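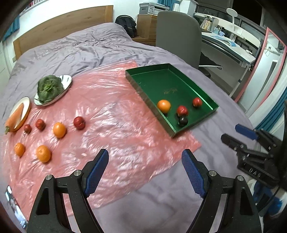
Fruit in the green tray, bok choy on the white plate, pink plastic over the lavender-gray duvet.

Market Colors: The Nidier Gallery
September 2018

Welcome to the produce page! If you've found your way over from the bread page, hello, and I hope you're hungry. I love shopping for fruit and vegetables more than I love almost any other kind of shopping, and I love it even more when everything gets spread out at home and the colors start bouncing off each other. Orange next to red, red next to purple, and then a big crinkly heap of dark green leaves off to the left. I could look at it all day.

Nidier has a population of 3,000 and, for a town that size, we eat very well. The Saturday market at Hotus Square runs until lunchtime, the Chaudhry grocery on the corner stays open into the evening, and if you don't mind the ride there is the farm stand out at Milesska, which you reach on the 28 bus. I go to all three in a good week. In a bad week I go to Chaudhry's in my slippers.

The bok choy
Look at those leaves! They spill right over the edge of the plate, dark and crinkled, and they look so good against the white. I grew up thinking bok choy was something you only got in a restaurant, and now I buy it almost every time I see it. My usual way is to split it lengthwise, rinse it twice (grit hides down at the base), and lay it cut side down in a hot pan with a little oil. Lid on, two minutes, then garlic and a splash of soy sauce. The leaves go silky and the stalks keep a bit of crunch. If there's any left over it goes into noodle soup the next day.

The plate
A round white plate with a shiny rim, and my favorite kind of plate for vegetables. Patterned ones are lovely for cake, but greens want something plain behind them.

The orange
Over by the left wall of the tray. I'm fussy about oranges and I buy by weight — pick up two of the same size and take the heavier one, every time. Peel first, then slice across into wheels, a tiny pinch of salt on top. Try the salt before you write to me about it.

The reds
The bigger one in the middle of the tray is the apple type, with a smaller red fruit up toward the corner. I like reds together in different sizes. For baking I go for tart and firm, and for eating out of hand I want the kind that cracks when you bite it. The farm stand at Milesska puts out a box of small, slightly crooked apples for 40 cents apiece in the fall, and they make the best applesauce I've ever had. No sugar, just a stick of cinnamon and a slow hour on the stove.

The plum
Dark purple, just in front of the big red one, and maybe my favorite color on the whole page. Plum season always feels too short to me. I halve them, put them in a dish with brown sugar and a knob of butter, and bake them until the juice turns thick and almost black. Spoon that over plain yogurt and you have breakfast, or dessert, or both. Plums also freeze better than people think. Halve and pit them, freeze them flat on a tray, then bag them up.

The tray
Shallow, dark green, with low walls that have a metallic look to them, and a few faint yellowish marks on the floor of it. Low sides are so handy for round fruit! Nothing wanders off, and you can still see every piece. Red against green is hard to beat, too.

The pink and the lavender
I'm including these as colors in their own right. The sheet is see-through pink, all crinkles and shine, and underneath it is a satiny duvet somewhere between lavender and gray, with soft folds running through it. I would never have put that pair together on purpose in a kitchen, and now I want dish towels in exactly those shades. With the plum and the orange sitting nearby, it's practically a paint chart.

A few notes for visitors

Hotus Square is at its best before ten. The greens go first, then the stone fruit. Bring small bills, and bring your own bags.

Chaudhry's gets its vegetable delivery on Tuesday afternoons, and that's when to look for bok choy with perky leaves. If the leaves are limp, ask — there is often a fresher crate in back.

The 28 bus to Milesska runs once an hour. Sit on the left going out for the view over the orchards.

The squash page goes up in October, with pumpkins if the stand has them by then. Recipes for the baked plums and the applesauce are on the recipe page, under Fall.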